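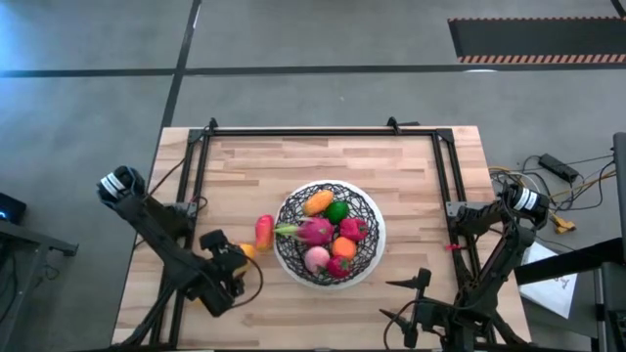

The open day at Tukgate was set for 2nd February and I went mostly out of curiosity. I work in a packing shed, and for years I have been told that a machine will soon be doing my job. I wanted to see how close it was.

The Berer lab had four rooms open. Most people crowded into the one with the walking machine. I spent my time in the room with the two arms and the fruit, and I think more people should have.

The task was to put fruit in a basket. The fruit is imitation, and the mix is odd: a dragon fruit, a red bell pepper, something green that could be a lime or a small avocado. One arm works from each side of the table. The student running the demonstration said they had recorded 700 tries at the job since October and planned to stop at 730, when the grant report is due.

I timed one full round on my phone. It took 9 minutes. A new hire in our shed would do it in a few seconds while talking to someone else. A man next to me laughed at this and left. I understand why, but I think he was measuring the wrong thing.

Speed will come, or it won't, and either way the lab didn't hide it. I have been to trade shows where the machine only ran on video, with music over it. At Tukgate the cables were on the floor and a handwritten-looking sheet lay among the equipment. When I asked what went wrong most often, I got a straight answer — round things roll, and the fingers close on air. That told me more than any brochure has.

My complaint is with the fruit. Plastic peaches don't bruise. In our shed the whole skill is in knowing how hard to hold something that was picked two days ago, and a table of toys can't teach that. The student agreed and said real produce was planned for later, at the Kolgate site. I would have liked a sign on the wall saying so. Plenty of visitors went home thinking that picking up fruit was nearly solved.

So my view is that these days should be longer and plainer. Let people stand there through a bad round. Post the number of failures by the door. Ask some packers in, and pay them for the afternoon. The lab gave us 28 minutes per group, and half of that went on a welcome talk in the lobby. I would trade the talk for another round at the table.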